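Laundry & Linen Skills, Unit 4 — Folding knits (T-shirts)
Handout to go with the afternoon session. Notes by Darragh Moynihan, corrections to me please

Carry over from last time: sorting, drying, what goes on hangers. Not repeated. If you missed it get the sheet from Venkatesh Sundaram, he has the spares.

Why T-shirts first
Cheap, forgiving, everybody owns some. Also the bulk of the work — the Stodham order last August was 2,015 pieces and 1,510 of them were tees. Rest was towels and aprons. So get this one fold right and most of a shift is covered.

Terms used below
Body: the big panel, shoulder to hem.
Hem: bottom edge.
Face: the side that ends up on top when the shirt is stacked.
Packet: the finished rectangle.
Near edge / far edge: near = closest to your stomach. Always.

The Sitmont fold, print out
Used for anything with a picture or logo on the chest. Plain shirts can go either way.

1. Shirt print side down, collar to the left. Smooth from the middle outward with flat hands, not fingertips.
2. Far side in to just past the collar. Sleeve back on itself so it doesnt stick out.
3. Near side the same. Edges should run parallel. Check before going on.
4. Hem up to the collar, then in half again if the shelf is shallow (Endholm shelves are, Nadar shelves aren't).
5. Turn over. Print is now on the face.
6. Square up: take the two near corners, small pull toward you, let go. Dont lift.

Step 6 is where most people rush. A packet can have the right outline and still have a fat roll of cloth along the near edge. Light creases on the face are OK for shelf stock. A bulge gets worse under weight — fix it while it's on its own.
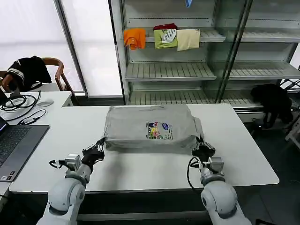 How tall can a stack of packets go before it leans?
Stop at 40 for thin cotton and put heavier shirts on the bottom, with the fold edges all facing the front.

Stacking, cont. Turn alternate packets end for end if the collar side is thick. Looks less tidy from the front but stands straighter. Shop orders: don't alternate, they want the prints lined up.

Starting flat
Back to step 1, half the trouble comes from here. Things to look for before the first fold:
— a long diagonal crease across the body. Usually means the shoulders are not level. Lift the shirt by both shoulders, lay down again. Pushing at the crease with your palm just moves it.
— a flap turned under or over at the hem. Open it out first, or it ends up as a lump inside the packet.
— print sitting at an angle to the table edge. Turn the whole shirt, not just the chest.
— side seams. On cheap tees they twist toward the front after washing. Go by the shoulders and ignore the seam.

Grey heather hides creases under the overhead lights, so feel for them. White on white tables the same problem, worse.
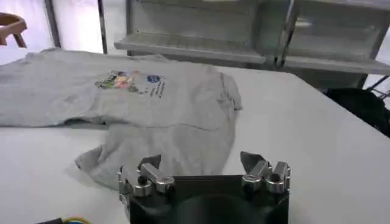
Fig. 2. Gray tee with creases, print at an angle, lower flap folded over.

Printed shirts, extra care
Don't press down on a thick print with a warm hand iron, cloth between or leave it. No sharp fold through the middle of the design. If the print is wide, make the sides narrower folds and accept a wider packet. Long sleeves: seperate sheet, Unit 5.

For next session
Bring 4 T-shirts of your own, at least one with a print and one that has gone out of shape in the wash. Practice the side folds until both come out the same width. We start with step 3, then children's sizes, where the hem only comes up once.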